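Spent most of August moving our plate-handling stack from the old planner, Kiltum, to Nugroho. Notes for anyone doing the same.

Kiltum planned the whole motion in one go: approach, grasp, lift, transfer, insert. If the insert failed, we threw the lot away and started again from home. Simple to debug, slow to run.

Nugroho splits it into stages and keeps a queue of goals between them. A failed insert now only replans the insert. The price is that every stage boundary needs a proper start state, and ours were full of stale joint readings.

The stale readings came from our own bridge code. It stamped messages on arrival, so any delay on the network looked like the arm standing still. We now stamp at the source and drop anything older than 20 ms.

Control loop is still 1,000 Hz and I have no plans to touch it. Planner talks to it through a ring buffer of 300 setpoints. If the buffer drains, the arm brakes along its current path and holds. No clever recovery.

Perception next. Depth on a glossy plate is mostly holes. We stopped trying to fill them and fit an ellipse to the rim in the colour image, then use the known plate diameter to get the pose. Falls over when the rim is hidden, so the fit returns a score and the planner can refuse it.

Rack slots are fixed in the rack's own coordinates. We find the rack once per run and work out the slots from that. Checking each slot separately gave us slots that disagreed with each other.
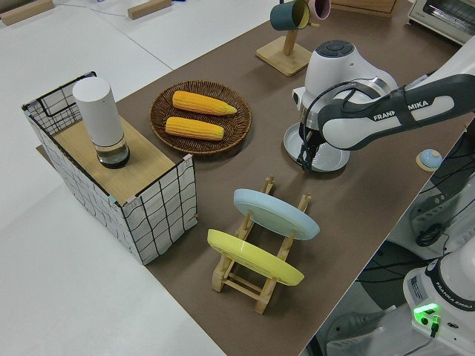
Plates go in on edge, so the wrist has to turn between lift and insert. Kiltum liked to do that turn low down. In Nugroho I put a minimum height on the turn and left the rest of the path free.

Collision shapes: boxes for everything except the rack, which gets one capsule per peg. A single box round the rack makes every insert illegal. Took me longer to spot than I'd like.

Regression set is 36 recorded starts, replayed in simulation on every merge. Two still time out in the insert stage. Both begin with the elbow near its limit, so I'm looking at the seed for the inverse kinematics next.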